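4.2 箱詰め課題における把持後の失敗

本節では、双腕ロボットによる食料品の箱詰め課題で観察された失敗について述べる。実験はシミュレーション環境Niltirumの上で行い、動作計画にはVonudleyを使用した。課題は、机の上の食料品を一つずつ把持し、木箱の中に置くことである。試行は全部で558回であり、そのうち411回が成功と判定された。失敗のうち81回は、把持そのものは成立したが、解放の段階で問題が起きたものである。我々はこれを「解放時失敗」と呼ぶ。解放の直前には、手は木箱の上にあり、物体は指の間に保持されている。
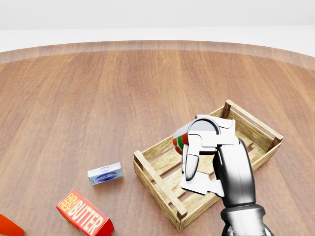 なぜ解放の段階で失敗が起きるのか。主な原因は、指の開き始めと手首の下降停止との間に時間のずれがあり、物体が片方の指に接触したまま押されることである。

このずれは、制御周期の遅れが積み重なった時に大きくなった。単独の腕で同じ動作を行った場合には、ずれは小さく、失敗もほとんど見られなかった。従って、二本の腕の指令を一つの待ち行列で処理する現在の構成に問題があると考えられる。

4.2.1 初期配置の影響

次に、物体の初期配置の影響を調べた。配置にはケチャップの瓶、バターの箱、白い小箱、二つの缶が含まれ、木箱は中央より右に置かれる。青いラベルの缶が右手の指に近い配置では、手を閉じる前に指が缶に触れ、缶が動いてしまう場合があった。この接触は記録上は把持の失敗として数えられるが、実際には接近経路の問題である。Bălanは予備実験でこの点を指摘し、接近の方向を上方に限る方法を提案した。この方法により接触は減ったが、動作時間は長くなった。
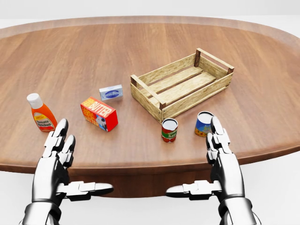 4.2.2 成功判定の誤り

失敗の分析の途中で、判定プログラムBuzatuにも誤りが見つかった。Buzatuは、物体が手から離れ、かつ手が木箱の上の領域から出たことを条件として、成功の信号を出す。しかし、木箱の中の物体の有無は確認していなかった。そのため、木箱が空であっても成功と記録される可能性がある。頭部視点の画像では木箱の底板まで見えるので、空かどうかは人間には容易に判断できる。我々は全ての試行の画像を目視で見直し、上に示した成功の回数は、この見直しの後の値である。
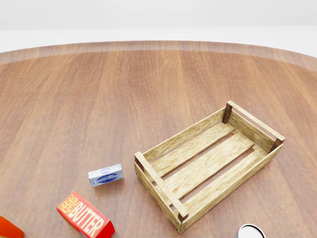
4.2.3 安全停止の遅れ

最後に、安全停止について述べる。監視モジュールBoricoは、指先の力が閾値を超えた時に両腕を停止させる。ところが、右手が缶を保持している間に左手で異常が検出されると、停止の指令は左腕にだけ届き、右腕は次の目標へ動き続けることがあった。シミュレーションの中では被害はないが、実機では物体の落下や机との衝突につながる恐れがある。横に倒れた缶の近くに左手がある状況では、指先が缶を机に押し付けやすく、異常の検出も多かった。
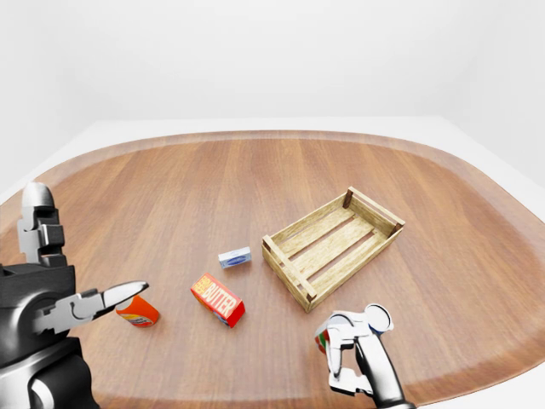 図4 右手で缶を保持し、左手が橙色の缶の近くにある状態。木箱は机の右寄りにある。

対策として、停止の指令を待ち行列から分離し、両腕に同時に送るように変更した。変更後に90回の追加試行を行い、片腕だけが停止する現象は発生しなかった。ただし、停止した後に物体を保持し続けるか、または解放するかという方針は、まだ決めていない。缶のように転がる物体では、保持を続ける方が安全だと思われるが、過大な力が原因で停止した場合には、同じ力を加え続けることになる。この点については5章で再び議論する。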